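We use cookies to improve your experience on this site. By continuing to browse, you accept our use of cookies.

A visit to the Skasen denim laundry

May 9, 2024
By Shahab Rezaei

Skasen opens its laundry to the public twice a year, once in spring and once in October. I signed up for the spring tour and paid the $6 fee, which goes to the town library. The building is behind the old Trisach grain store, and parking is on the street.

The tour started in the wash hall. Sewn jeans come in stiff and dark from the factory and are washed here before they go to the stores. Each of the big machines holds 100 pairs. Our guide said a plain rinse is finished in under an hour, but a heavy fade can take most of a shift – and a lot more water.
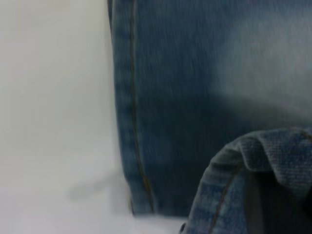 Water was the main subject for the next half hour. The laundry put in a filter system two years ago and now reuses 75 percent of what it drains. The rest goes to the town plant. Someone asked about the smell near the tanks, and the guide said it is worse in summer.

Upstairs is the finishing room, where fading is done by hand sanding or by laser. Knees get most of the work. Children's jeans are harder to do evenly, we were told, and elastic waistbands don't like high heat.
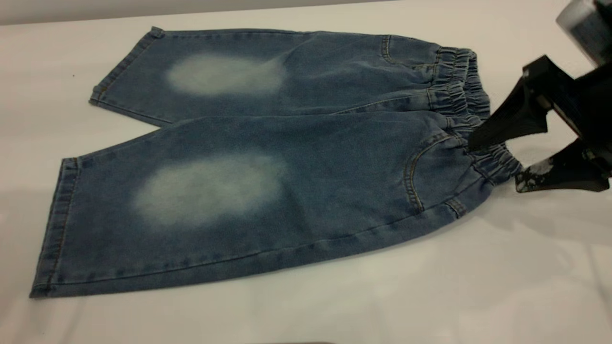 The staff canteen was open for lunch. I had lentil soup and bread and talked with a couple who had driven 56 miles to get there. They run a repair shop called Ahmadpour and wanted to know about thread. The guide took down their number.

The small shop by the exit sells seconds and takes cash only. Wear closed shoes if you go – they turned one man away in sandals. The October date will be posted at the front gate.

© 2024 Fondident | Contact us | Back to top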